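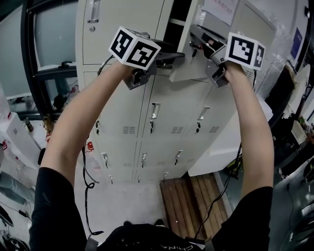 Grey metal lockers, upper row, one door open and its key hanging at the lock.

I went to the Orport open day in March expecting a sales pitch, and the lockers were where it started. Orport rents storage by the month to people whose flats have run out of cupboards. The flyer promised "a calmer way to keep your things". What you get is a tall light-grey cabinet with rectangular doors and small keys.

Ileana Dumitrescu led the 11 o'clock tour and was pleasant about my questions, though she didn't answer all of them. The site has 270 lockers, she said, with a second hall planned at the Deák end of the building. Why the top row costs the same as the ones at waist height, I never found out. I'm not tall, and anything pushed to the back up there would need a stool. I asked for one. There wasn't one on the floor.

The doors swing out wide, so two neighbours turning up at once will be in each other's way. The keys are tiny. Replacing one costs $40, a figure I had to dig out of the Vikari brochure, where it sits in grey type under the colour chart.

To be fair, the hall was clean, the parking was free and the coffee was decent. I'd still want to see the place on a busy evening before signing anything. The cheaper Prodov depot across the road runs tours too, and I've put my name down for the next one.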